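Setting the Tabletop: How Small Workshops Are Relearning Surface Finish

By Mpho Oosthuizen

The finishing room at Brendaneck opens at six, before the saws in the next building start and put dust back into the air. Bheki Matlala checks the humidity gauge, writes the reading on a card and begins wiping down the first of the day's beech panels. He has run the room since Solby, the furniture maker that owns the site, stopped sending its tabletops to an outside coater.

The change was made on cost grounds. Outside coating added 15 days to each order, most of it spent in transit or in a queue. Bringing the work back meant learning a process that the company had given up a generation earlier, and the first season produced a high rate of rejects. Panels came out of the rack with raised grain, dull patches and a faint ripple that showed only under low side light.

Raised grain is the simplest of these to explain. A waterborne finish swells the cut fibers at the surface of the wood, and they dry standing up. The usual remedy is to wet the panel on purpose, let it dry and sand off the fibers before any finish goes on. Solby had been skipping the wetting step to save time. Matlala put it back, and he now sands in two passes, stopping at 200 grit. A finer paper closes the surface too far, and the first coat then has less to hold.

The dull patches took longer. They turned up near the panel edges, mostly on Monday, and were first blamed on the spray gun. Matlala swapped the nozzle, then the hose, then the batch of lacquer. The cause was the heating. The room was allowed to cool over the weekend, and the panels were still cold in the core when they were sprayed, although the air had reached working temperature. Water left the film slowly and the flatting agent settled unevenly. Panels are now brought in the evening before and stacked on spacers, and the heat stays on.

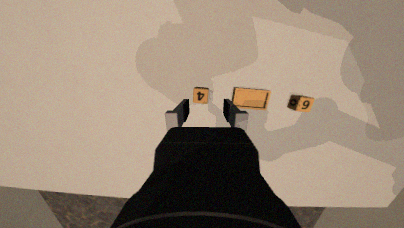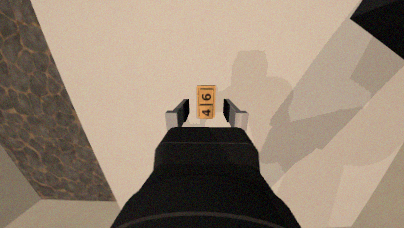
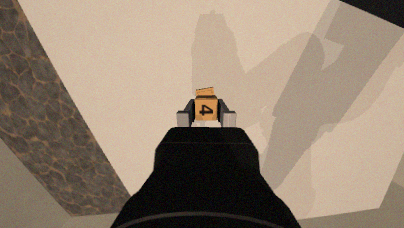

Three rendered views with a black two-fingered gripper in the foreground.

Ripple, known in the trade as orange peel when it is fine and regular, is a question of flow. A sprayed film lands as droplets, which have to merge and level before the surface skins over. If the lacquer is too thick, or the air too dry, leveling stops early. Heydari, which supplies the coating, recommends thinning with water by volume. Matlala prefers to time the drain from a viscosity cup, on the ground that the same volume of water gives a different result in October than it does in midsummer. He aims for 55 seconds and adjusts in small amounts.

"The can tells you what the maker had in the laboratory," he said. "The cup tells you what you have in the room."

Pale finishes make all of this harder. Solby's best-selling line, the Tevau dining table, is sold in a light beige stain under a matte topcoat. A dark gloss table shows every scratch but hides variation in color. A pale matte one does the opposite, and customers tend to look at it in daylight, from a chair, at a shallow angle. Inspection at Brendaneck used to be carried out under ceiling tubes. It is now done beside a north window with a single lamp set low at the panel's end, and the reject rate at this stage rose sharply when the lamp was introduced. Returns from customers fell over the same period.

Stain presents a separate problem in beech, which absorbs more at the end grain than on the face. A table edge left untreated will read as a darker border. The workshop seals the ends with a thinned coat before staining and keeps an offcut from each board as a reference. Roughly 90 of these offcuts hang on nails by the door, each marked with a batch number in pencil.

The remaining dispute is over cure time. The topcoat is dry to the touch within the hour, and the packing department would like the panels then. Matlala holds them until the film resists a thumbnail at the underside of the edge — a test he concedes is not in any data sheet. Panels wrapped too early take an imprint from the foam, and the mark can't be polished out of a matte surface without leaving a shiny spot. The panel has to be sanded and coated again.

Solby is considering a heated drying tunnel, which would shorten the wait. The plans call for taking out the wall behind the racks and moving the offcuts somewhere else.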